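Swap shelf at Uvuvstead library doubles its space
Mar 10, 2018
2 min read

What began as a single shelf by the library door in Uvuvstead is getting a whole room of its own! The Kurnar Swap, where people drop off household things they no longer need and take home something they do, moves next week into the old reading room at the back of the Prindamer Street library.

The new room has 800 square feet to play with, and the organizers plan to use every bit of it. There will be tables for kitchenware, a long wall for books and puzzles, and a corner for lamps and small furniture, which people have been asking for from the very start. Anything that fits through the door and is clean and in one piece will be considered.

The swap has been running for two years, and it has grown faster than anyone guessed. Around 600 things changed hands last September alone — mugs, curtains, picture frames, a complete set of encyclopedias that went to a very happy fourth grader. On the last swap day before the move, 38 people were lined up along the sidewalk before the doors opened, some of them holding boxes so full they had to be set down every few steps.

Storage jars with lids are among the most wanted items, and they rarely last an hour on the table. It's easy to see why. A few good clear ones on top of a cabinet or a console will hold the nuts and snacks for a whole household, and you can tell at a glance what's running low.

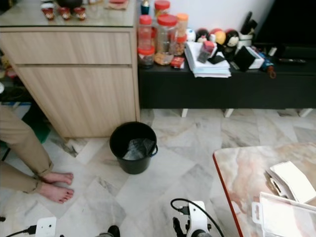

Ihor Moroz
Community reporter

The library is keeping the rules simple. Bring up to a bagful at a time, take what you'll use, and leave the rest for the next person. There's no need to bring something in order to take something, and no money changes hands. Mattresses, car seats and anything with a frayed cord still can't be accepted.

One brand new feature is a wish board just inside the door. Write down what you're looking for, add a first name, and check back when you can. Requests already pinned up include a bread pan, a child's desk and "any kind of accordion" — so if you have one in the attic, now's the time!

The Pasichnyk bakery across the street is sending over rolls and coffee for the opening on Saturday morning. Doors open at 10, and donations can be left at the library's side entrance during regular hours all week.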